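Gakell Work Panel, White
Item 2070

We sell a lot of work surfaces, and most of the claims made for them are hard to swallow. "Boosts focus" is one we left off the label. The Gakell is a flat white rectangle that you lay on a table. Small parts show up on it better than they do on a dark tabletop, and that's the whole pitch.

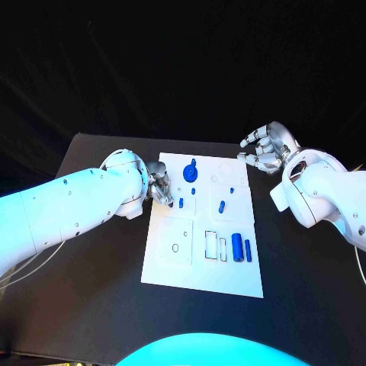
Does it need to be fixed to the table?
Most buyers just lay it down. If yours slides, try a thin rubber mat underneath before you pay for clamps.

The maker also offers a Pinari cover sheet for it. Barry Fairclough in our returns department has seen plenty of those come back, so maybe try the panel bare first. Marks from pencil wipe off. Marker is another story, whatever the leaflet says.

Returns accepted within 129 days, unmarked panels only.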